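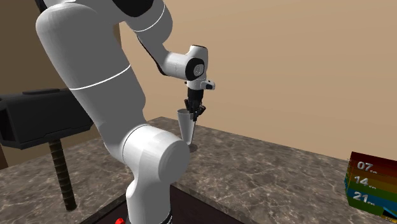
White arm over a marble countertop, rendered.

April 30, 2022

I have been meaning to write up the address cleanup since November, when we finished the first pass. A few people asked how it went, so this is the long version.

The short background: I look after the customer data for Plovby, a parts distributor with one warehouse and too many spreadsheets. When we bought the Surnthorpe branch we also got its customer list. Their list lived in Oltum and ours lived in a plain Postgres database. The plan was to load theirs into ours over a weekend and be done.

It took 18 working days.

The load itself was fine. The trouble was duplicates. A lot of the repair shops bought from both companies, and they were in both lists under slightly different names. One shop was "Wojcik Auto" with us and "Wojcik & Sons" with them, with the same phone number and a different suite. Another had moved, and we had the old address and Surnthorpe had the new one. A third had the same name as one of our customers and was a different business in a different town.

I started with exact matching on phone number. That found the easy ones. Then I matched on cleaned-up name plus zip code, with a similarity score from 0 to 100. I set the cutoff at 80 after reading through a pile of pairs by hand. Over 80, most of them were real matches. Under it, most were junk. I still didn't let anything merge by itself on the name score. Those pairs went to a review list, and Ruoxi Deng in accounts went through it with me because she knows the shops and I don't.

We ended up with 113 pairs on the review list that we couldn't settle from the data. Ruoxi called them. I would have guessed a week for that and she did it in three days.

Things I would do the same way again:

Keep the original IDs from both systems in their own columns. We used them every day for two months.

Write every merge to a log table with the old values. We had to undo four merges, and each one took a minute.

Things I would change:

I cleaned up the street abbreviations before I saved a raw copy. I had to go back to the Oltum export and start over, and that cost me a full day.

I also forgot about credit limits. When two records merged, the script kept the limit from our side, even when ours was zero and theirs wasn't. Kenta Sugiyama at the order desk caught it when a good customer got put on hold. The script now leaves the limit blank and puts the record on a list for accounts to fill in.

The next piece is the product catalog, and I expect it to be worse. Surnthorpe used the manufacturer's part numbers and we made up our own years ago, with a cross-reference sheet that stops somewhere in the brake parts. I have started filling in the rest. If you have done this kind of thing with part numbers and have a method you like, leave a comment.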